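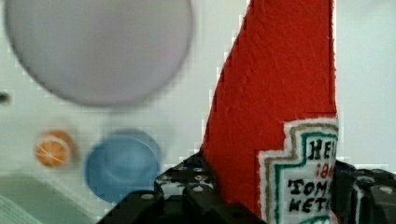

Drurnton's pallet pool is to start charging for empties that come back late, after a year in which 1,342 of its blue-painted pallets left the depot and 615 were accounted for. From October, any firm holding pool pallets beyond 13 days will pay a daily fee, and the depot will stop accepting "they're round the back somewhere" as a stock return. The pool's new tags are coloured discs screwed to the corner block, in much the same shades as the round things in the photograph: orange for food firms, light blue for general freight and a greyish lavender for anyone who has yet to fill in the form. Lavender is expected to be popular.

Usha Pisharody, who runs the pool, said the missing pallets were unlikely to have gone far. She has seen them as garden decking, as a bar at a wedding and, on one site visit, holding up the desk at which she was being told there were none on the premises.

"I put my tea down on it," she said. "We carried on with the meeting."

Haulage firm Varma, the pool's largest user, has already sent back 118 pallets it had previously described as lost. Its transport manager, Demetrius Delacroix, put the discovery down to a thorough tidy-up and declined to say whether the fee had inspired it.

Smaller members are less cheerful. Araceli Montoya of Jurkley, which packs jam and chutney on the east side of the estate, said her customers kept pallets for weeks and she could hardly chase a supermarket down the road with a clipboard. The pool says it will bill whoever signed for them last, provided the signature can be read. Past delivery notes suggest that a good deal of Drurnton's freight is received by a wavy line.

Tags can be collected from the depot office. Members are asked to bring their own screwdriver, the office one having been lent out in the spring.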